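Speaker notes: What I took home from the Delivix open day
Rokeya Selvanayagam, Lotdale evening session, 22nd August

Start without the title slide. Ask who has been to a robot demo in the past year. Wait for hands. Ask who bought anything afterward.

The visit. Delivix opened its Altard site for an afternoon. Coffee, name tags, a welcome talk that ran long. The pitch: a person does a chore with a hand-held gripper, the recordings train an arm, and the arm does the chore. Say it at that speed. It's how fast they said it.

The number. Their handout said 1000 recorded tries per chore. I asked how many were thrown out. The guide said she'd get back to me. I have not heard. Don't be snide here, she was pleasant and it wasn't her handout.

The arm demo. It folded a towel 4 times while my group watched. Same towel, same spot on the table. I asked if we could turn the towel over first. We could not, for reasons of schedule. Pause. Let them laugh if they want to, then move on.

What I'd give them credit for: they let us handle the tools. Kumarasinghe, the parts shop that came along as a partner, had a man there who answered every question I put to him, including the one on price. If I cut anything for time, keep this.

Next two slides together. Talk about wear. Brochure grippers are always new. Ask the room to look at the fingers. 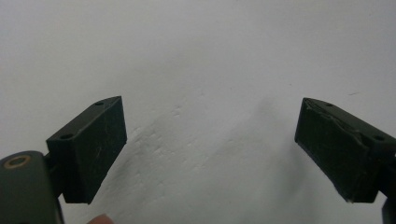
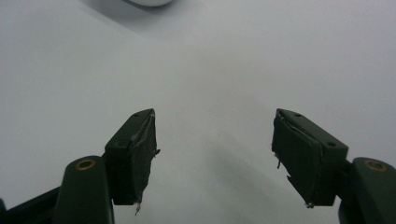

Go to the cost slide. The quote I was given covers the gripper and the software. It leaves out the hours of whoever does the recording, and it leaves out spare parts. At 50 tries a day, 1000 tries is 20 working days for one person on one chore. Do that sum out loud, slowly.

If somebody asks whether a worn finger matters: I don't know. I asked, and was told the software "handles it." I'd like to see the test. Same rule I use for forklifts and copiers.

My ask for the group. Before anyone here signs, request 100 tries in your own building, with your own stuff, run by your own people, failures written down. Delivix said in December they might do a trial like that. Might. Read that line off the email, don't paraphrase.

Questions. Leave the cost slide up.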